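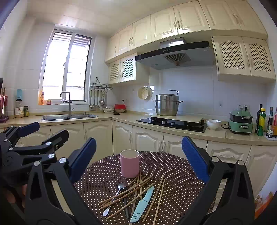
Reusable Tableware in Shared Student Kitchens
Final report, Estberg residence study

1. Purpose

The study examined whether a lending shelf of cups and cutlery would reduce the use of disposable items at Flustirholm, a residence with 119 occupants. It was completed in June as part of the second-year unit in household resource management.

2. Method

Disposable items were sorted and counted at the bin enclosure for seven weeks. The shelf was stocked with 200 donated pieces at the start of week four. Residents signed items out on a paper sheet.

3. Results

A total of 2,810 disposable items were recorded. Weekly counts fell after the shelf opened, with coffee cups showing the largest change. Takeaway chopsticks and plastic forks declined only slightly. Kerkell, the neighbouring residence, had no shelf and showed no clear trend.

4. Limitations

Week six overlapped with exams, when many residents ate on campus. Sign-out sheets were incomplete on the upper floor.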